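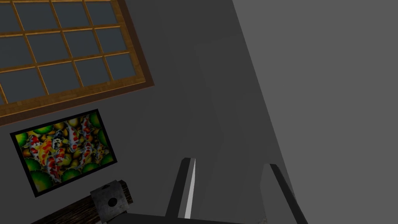

Vuvimer is a home-built robot arm and matching simulator put together in a shared workshop in Akunport. The arm has a two-fingered gripper, and the simulator provides made-up rooms in which its control software can be tried. The project's plans were released on April 28, 2020, under the name of the workshop, Skarnari.

Design

The arm is built mostly from printed parts and second-hand motors. Its controller board, the Koubek, was designed by workshop members and has been revised 4 times. The released notes call the arm "repeatable to a hair", but give no measurements and do not say how the claim was tested. Later versions of the notes keep the phrase.

Simulator

The simulated rooms are dressed with household details, among them a lattice window with a brown wooden frame and a koi painting in a black frame, set against plain grey walls. The builders argue that varied backgrounds stop the software from relying on one familiar bench. Critics within the workshop have replied that the walls get more attention than the physics. Friction is a single fixed value for every object, and cable drag is left out altogether.

Testing

The project reports 3728 simulated grasps and a high rate of success, though a grasp was counted as good once the fingers closed on the object, whether or not it was lifted. Trials on the real arm, held in November, covered only 13 objects. The results were given as a short summary with no log of failed attempts, so the two sets of figures can't be fairly compared.

Cost

Parts are listed at around 2000 dollars. The list leaves out tools, spoiled prints and the power supply, and it prices several motors at what a member happened to pay for them used. Anyone buying the same motors new should expect to spend a good deal more.

See also

Koubek controller board
Skarnari workshop
Hobby robotics in Akunport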